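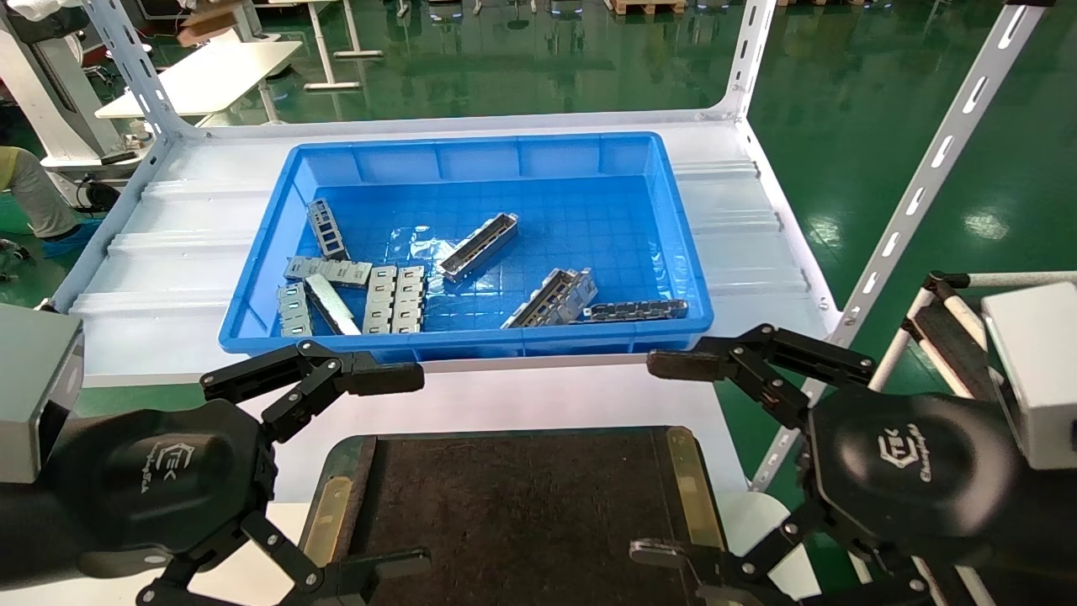
1/ House rules for sharing a cell with two-armed robots

I've owed some of you this thread since July. I wrote the first version of our cell rules with Shoshana Abernathy, and we've rewritten plenty of it since. Posting the parts that survived, steal whatever you like!

2/ One bin, one job. If a blue bin is up on the shelf, it's live. You don't top it up, you don't tidy it, you don't fish out the one bracket you needed (Tobias, I love you, but stop). Ask whoever has the pendant.

3/ Mixed parts are fine, mystery parts are not. Cages, strips, channels, all in one tray - great, that's real life. But the tray sheet has to say what went in. Deming Su rejected 8 trays of mine in one week over this and he was right every time, ugh.

4/ Floor work means the arms are stopped. Crouching by an upright, plugging something in, chasing a dropped part, I don't care how quick it is. You say "floor," the operator says "stopped," and THEN you go down. Both words, out loud.

5/ Speed. With a person inside the tape we cap the arms at 400 mm per second. That's our own number from our own risk assessment, so please don't copy it into yours. Do the assessment! It's boring and it takes an afternoon and you'll find at least one thing that scares you.

6/ Cables. My least favorite topic and the one I nag about most. Small parts and thin cables end up in the same tray and then a finger closes on both. Look in the tray before every run, and if there's a loop near the gripper, stop and sort it out first.

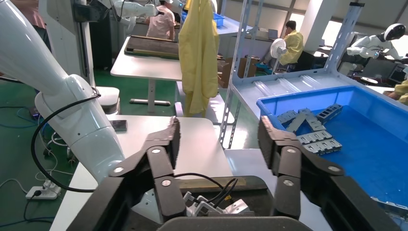
Same goes for power strips on the floor, by the way. Cords get routed along the wall side or they get a cover. I wrote that rule after I went down on one knee in front of a visitor from Koler. Very dignified.

7/ Gowns. Loose sleeves and moving joints don't mix, so ties done up, cuffs snug, nothing flapping. Spares hang up, away from the reach of the arms. We argued over that one for a month.

8/ Log the near misses. Ours is a shared sheet with 2 columns, what happened and what we changed. Sunita Escobedo reads it every morning with her coffee and she WILL come find you if the second column is blank.

9/ Someone asked if I'd post the full document. It needs a cleanup first, there's a whole page that just says "ask Mireille." Give me a couple weeks and I'll drop it in the replies.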